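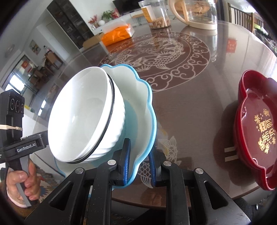

Mixed tableware is best cleared from a glass-topped table in small nests, with each nest checked for fit before it leaves the surface. A bowl placed in a dish has no fixing of any kind. It is held by its own weight and by whatever friction exists between two glazed surfaces, and glaze on glaze offers very little. At a steep angle, as with the white bowl in the blue-rimmed dish, the bowl tips onto its side and its opening turns outward. Any liquid should therefore be emptied and any cutlery removed before the pair is lifted. Keep the dish level where possible and support it from beneath.

Scalloped dishes

A wavy rim varies in height and projection. Grip across a broad lobe; the points between lobes give a short bearing edge and chip more readily. When stacking scalloped dishes of one pattern, turn each until the lobes coincide with those of the dish below. Dishes left out of register rock, and a rocking stack marks the glaze on the inner wash. Place a disc of felt or plain kitchen paper between them if they are stored for more than a few days.

Do not store bowls inside scalloped dishes in the cupboard. The combination takes up more height than two separate stacks and puts the foot of the bowl against the most visible part of the dish.

Ribbed and swirled bowls

Food residue collects in the grooves on the outside as well as under the foot. Use a soft nylon brush, working along the line of the ribs, then rinse in clean warm water. A coloured line at the lip may be applied over the glaze, in which case abrasive powder will thin it within a season. If in doubt, wash by hand and keep the bowl out of the dishwasher.

Glass table tops

Crockery should be set down flat on its foot, never slid. Grit trapped under an unglazed foot ring will scratch glass, and on a dark top every scratch shows under a ceiling light. Wipe in two passes:

1. Damp cloth with a drop of washing-up liquid, to lift grease.
2. Dry microfibre, folded, changed to a fresh face when it drags.

Spray the cloth, not the table. On a top with a separate sheet of glass, surplus liquid creeps under the edge and leaves a tide mark that can only be reached by lifting the sheet — a job for two people. Over a pale inlay or printed pattern, smears are hard to see from above. Crouch and look across the surface towards the window.

Storage

The Odberg plate rack (part 2513) takes 20 dishes upright on a shelf 406 mm deep. Measure the cupboard first, with the door hinges included. The wider Kalliden rack needs 597 mm clear and does not suit wavy rims, as the slots are too narrow. Felt discs are sold in packs by Mahuika.

Page revised 11/21/18. Rack dimensions checked in June.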